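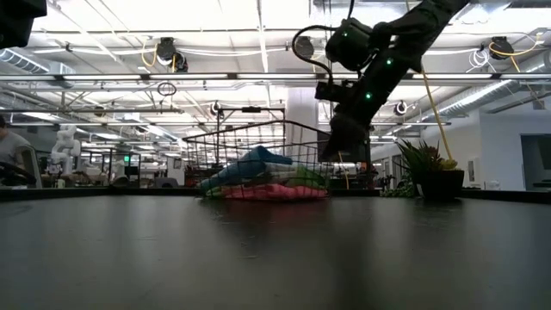 Black wire basket, dark tabletop.

I'd barely sat down when Ulla Mustonen handed me a coffee and told me to mind the dog. The dog is Unano, he's ancient for a dachshund, and he was asleep on my coat.

Ulla runs a small boarding place for old dogs in Duklow, and I wanted to know how you end up doing that (I have a senior beagle myself, so I'm biased!). "I had a desk job and a dog who couldn't manage stairs anymore," she said. "I was driving home every lunch hour, 20 minutes each way. Then a neighbor asked if her dog could join us."

That was 89 dogs ago. She keeps a notebook with every name in it, and yes, I got to read it.

What surprised me is how much of it is nights. "Old dogs get up," she told me. "They forget where the door is. I leave a lamp on and put the rugs down, and I don't scold anybody."

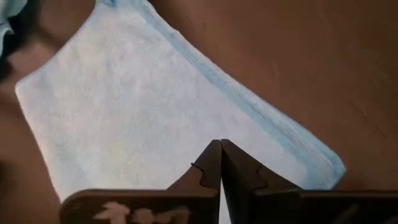

Nele Stöcker put in from the kitchen that the rugs were her idea, and that Ulla had held out against them for a whole winter. "They slide!" Ulla called back. "They did slide," Nele admitted, "until we taped them."

I asked about money. A week's stay costs $275, and Ulla says she hates that part of the phone call. Unano woke up around then and wanted his walk, so we all went.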